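The Gripper That Folds the Wash

By the time I get to Nikwood the coffee's gone and Misaki Kudo is already on the floor with a hex key in her teeth. Shared workshop, old tile, one heater that works. February. She waves with her elbow.

The project is called Livar. It's a gripper, meant for cloth. Not a fancy one. The plan is that one day it sits on the end of an arm and folds laundry in her apartment, but for now there's a hand on it, hers, and that's how the learning part gets done. You squeeze, it squeezes. Everything it does gets logged. Do that enough times and you have something to train on.

"Towels were easy," she says. "Towels are a lie."

The trouble is edges. A towel has a fat hem and you can grab it pretty much anywhere. A thin fold of something big and heavy wants to slide out sideways, and then you're dragging a lump across the floor. She's spent most of the winter on that one problem. Pads too soft, they roll. Pads too hard, they skate. Version after version went in a shoebox under the bench, which she lets me dig through while she hunts for a screw.

Total spend so far is $213. She keeps the number on a strip of tape on the inside of the cabinet door, crossed out and rewritten as it goes up. Biggest chunk was motors she doesn't use anymore. Second biggest was brass bushings, and those she'd buy again tomorrow. The first linkage ran bare, screws straight through the plastic, and the holes wore egg-shaped in 2 weeks. Slop everywhere. You'd close it and the pads would meet crooked, one high one low, and the cloth just walked out the gap.

So, bushings. She reamed the holes by hand on the bench vise and pressed them in with a C clamp and a socket. Cracked a couple arms doing it. "Go slow, warm the part up first, a hair dryer is fine," is her advice, and I'm passing it along.
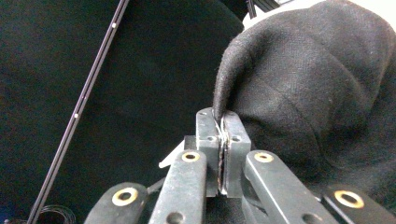
Pinching is most of the game, she says. Come in low, get the very edge of the fold between the pads, close, then wait a beat before you lift. The wait matters. When people try it for the first time they yank, and the fabric bunches up and the log is junk. She had a friend's kid do a run of 30 pickups and the kid was better at it than any of the adults, no bad habits I guess.

I try it. I'm bad. My first go gets a fistful of the wrong layer. The second one I get an edge, lift, lose it halfway. There's a feel to the handle that takes getting used to, a kind of mushy spot right before the pads touch, and Misaki says yes, she knows, that's on the list. The list is long. It also has "quieter" on it, twice.

The recording side she calls Hirano, after the street she grew up on, and it's mostly a script and a folder. She'd like it to be more then that. Right now if a session crashes you lose it, and she's lost some good ones. Iltow is the name for the next thing, the arm itself, and at the moment Iltow is a drawing taped to the wall plus a box of parts that came with the wrong bearings. She's waiting on a refund.

Printing an arm set takes 16 hours on the shop machine, so she starts it at night and hopes whoever comes in first doesn't bump the table. It's been bumped. There's a sign now.

What would she do different? Start with the pads, she says, before the motors, before any code. Buy less. Use ugly cloth from day one, old blankets, stuff with frayed ends and lint all over it, that's what's in a real laundry basket anyhow. And label your wires, she lost a whole evening in January to a plug that was in backwards.

Around nine the heater clicks off and she doesn't seem to notice. She's got the handle again, back down on her knees, trying the same corner from the other side. I ask if the arm will be done by summer. "Some of it," she says, and asks me to hold the other end of the blanket.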